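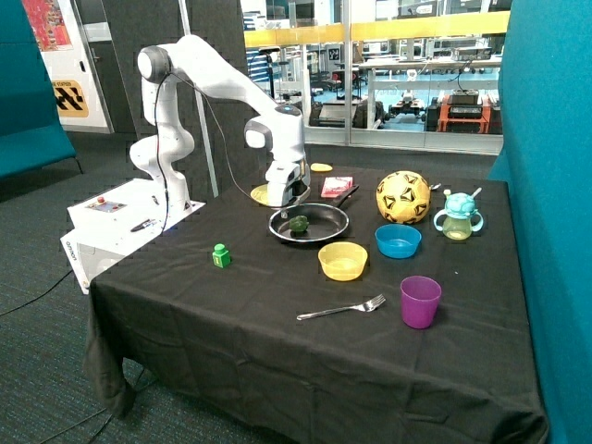
Pan on the black cloth, green piece in it.

Ridik Board > Food and Nutrition > Logging

tallgrass_70
Question on logging cooked vegetables. I follow a vegan plan at 2,000 kcal and weigh everything raw. Guleo has separate raw and cooked entries for broccoli, and the per-gram numbers differ. Which one do I use if the weight was taken before cooking?

mpell
Raw weight, raw entry. Cooked weight, cooked entry. Don't mix them.

oatbin
Agreed, but oil is the bigger error. One tablespoon left out will swamp any gap between the broccoli entries.

tallgrass_70
Oil gets logged. My dinner came to 312 kcal with the raw entry.

K_Drum
I'd go the other way and weigh cooked. If you batch cook and split it over 2 days, raw weights don't tell you what went on each plate.

mpell
They do if you save it as a recipe - enter raw ingredients, then set the total cooked weight as the yield. Galbridge has had that field since June.

K_Drum
That assumes you weigh the full pot. I don't.
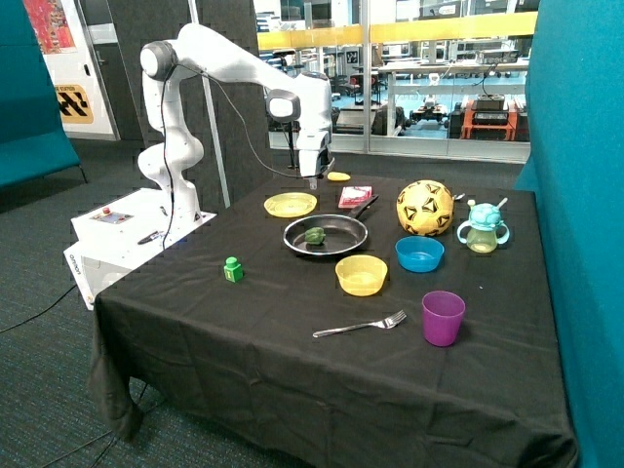 Table with the yellow piece under the gripper.

oatbin
Then tare the pot empty once and write the number down. Subtract it later.

K_Drum
Fair, though I still think it's too much work for vegetables. For lentils, yes.

tallgrass_70
Using the recipe method with a Rusu scale from 31st August. Will post the weekly totals.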